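Fixing a Hand-Held Gripper That Closes Crooked or Drops Things

Applies to: two-finger trigger grippers with plastic arms and threaded inserts, the Avance kit included
Tools: hex driver, marker, calipers, one tennis ball
Time: an afternoon, or two if you skip step 1

Our Avance pair worked fine until May. Then one of them began letting go of things halfway through a handover, always with great timing and usually over the floor. We blamed the operator, then the finger pads, then the operator again. The trouble was a loose screw in the left arm, and we found it after 13 ruined recordings. You can do better.

Step 1. Stop recording
Every take you make with a slipping gripper has to be found and thrown out later. We had 728 takes in the Flumlow folder before anyone looked closely. Write down the last one you trust.

Step 2. Check that the fingers meet
Close the gripper slowly on nothing. The two tips should touch at the same moment and sit level. If one arrives early, or rides above the other, mark that side.

Step 3. Wiggle each arm
Hold the body still and push the arm sideways. A little flex is normal for plastic. A click is not. A click means the screw has backed out or the brass insert is turning in its hole.

Step 4. Sort out the insert
If the screw is merely loose, snug it down and go to step 5. If the insert turns with the screw, stop tightening - you are now drilling. Back the screw out, take the arm off and replace it. We tried glue on the Humphreys bench unit. It held for six days and then failed with the gripper closed, so we got to remove that arm in pieces.

Step 5. Reset the zero
With the arm tight, close the fingers fully and run the width calibration again. Old calibration on a new arm gives you readings that look reasonable and are off by 2 mm, and you will not notice until the Drinby arm tries to copy them and squashes something.

Step 6. Test on a ball
Use a tennis ball. It's round, it has some give, and it rolls off in whichever direction the fault is. Grip it across the middle, lift, tilt the gripper both ways, then pass it to the second gripper and back. Do this 13 times. If it creeps toward one side, return to step 3 and check the other arm, which you were hoping to avoid.

Keep your own fingers out from between the jaws while testing. The spring is stronger than it looks. 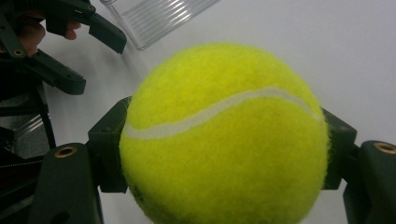 Can I keep using the gripper if only one arm clicks?

Stop using it until that arm is fixed. The loose side shifts under load, so the width readings can't be trusted, and the extra play will chew up the plastic around the insert. A snugged screw takes a minute. A new arm takes a good deal longer.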